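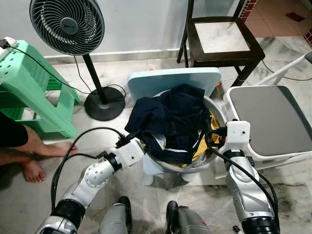 Top-loader, lid up, dark load still in the drum.

Ticket 394
Subject: Breaker trips during spin, utility room circuit
Status: Closed
Opened by: Elínborg Riis
Assigned to: Oğuzhan Keskin
Site: Anwood, ground floor

Reported fault

The residual current device (RCD) for the utility room trips while the washing machine is spinning. It does not trip during fill or wash. Everything on the same circuit goes off with it, including the socket for the Kokus dehumidifier and the hall router. The RCD resets straight away and holds until the next spin. First noticed in May, two or three times a week. Now on most loads.

Already tried by the reporter: a different wash programme, a smaller load, a different socket in the same room. No change.

Entry 1, Keskin, 09:40

Checked the consumer unit. The utility circuit has a 30 mA RCD shared with the hall sockets. Test button works. No discolouration on the terminals and no smell. The cover screws were tight.

Asked the reporter to keep a note of what else was switched on each time it tripped.

Entry 2, Riis, 18:15

Note as requested. Tripped twice today. First time: washer, dehumidifier and router on. Second time: washer and dehumidifier on, router unplugged. Both during the final spin. One load run with the dehumidifier switched off at its own button but left plugged in. That load also tripped.

Entry 3, Keskin, 10:05

Switched off at the button is not the same as unplugged. The filter in the appliance can still leak a small current to earth with the button off. Please run one load with the dehumidifier plug out of the wall.

Entry 4, Riis, 20:30

Ran two loads with the dehumidifier unplugged. No trip on either. Plugged it back in for a third load and it tripped 12 minutes before the end.

Entry 5, Deming Deng, 11:20

Covering for Oğuzhan. Took leakage readings with a clamp meter on the circuit, all items connected, then removed them one at a time. Most of the standing leakage comes from the dehumidifier. The washer adds a little while the motor is at speed. Neither is enough to trip the RCD alone. Together they get close to the trip level and the spin start pushes them over.

Insulation test on the fixed wiring passed on all legs. Insulation test on the dehumidifier gave a low reading between neutral and earth. Appliance labelled and taken out of use.

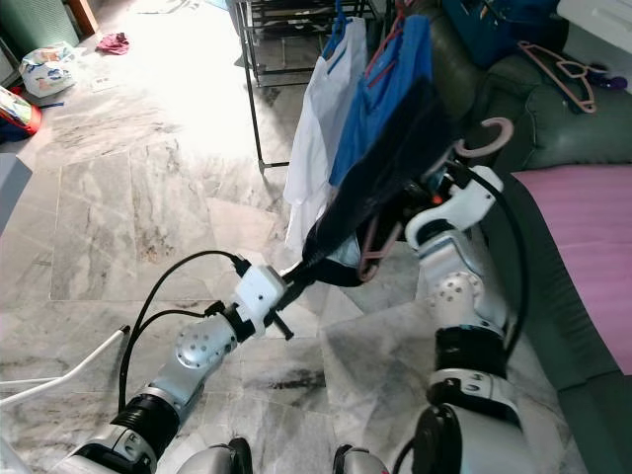 Can I just fit a less sensitive RCD so it stops tripping?
The 30 mA rating is there to protect people using the sockets, so it stays as it is. Find the appliance that is leaking and repair or replace it.

Entry 6, Deng, 14:50

Opened the dehumidifier. Damp fluff packed behind the tank switch and a green deposit on one spade terminal. Cleaned and dried, then retested. Reading improved but still below what I would accept. Recommend replacement. The mains filter on this board is not sold as a spare.

Entry 7, Úna Costello, 09:10

Replacement approved. Ordered from Ingvarsson, delivery to Anwood reception. Please do not put the old unit back on the circuit in the meantime. If the room needs airing, use the window.

Could someone also confirm whether the router can be moved off this circuit? It has dropped the hall door entry twice.

Entry 8, Keskin, 13:35

Router moved to the office circuit, which has its own RCD. Used the existing double socket behind the cupboard. Door entry panel tested from outside and working.

New dehumidifier received and tested before use. Insulation reading good. Leakage on the whole circuit is now well under the trip level with the washer at full spin. Ran one 40 degree cotton wash and a separate spin with everything connected. No trip.

Entry 9, Riis, 17:45

A week of normal use with no trips. One question. The lights in the hall dip slightly when the spin starts. Is this related?

Entry 10, Keskin, 08:55

Separate matter. A short dip when a motor starts is normal on this supply. I measured the voltage at the hall light during spin start and it stayed within limits. If the dip gets longer or the lights flicker at other times, open a new ticket and quote this one.

Resolution

Cause: high earth leakage from the dehumidifier, added to normal leakage from the washing machine. Washing machine not at fault.
Action: dehumidifier replaced, router moved to the office circuit.
Parts: one dehumidifier. No changes at the consumer unit.
Follow-up: Sille Brøndum to add the new unit to the Uker appliance register and set the first inspection date. Old unit marked for scrap, plug cut off.

Closed by Keskin.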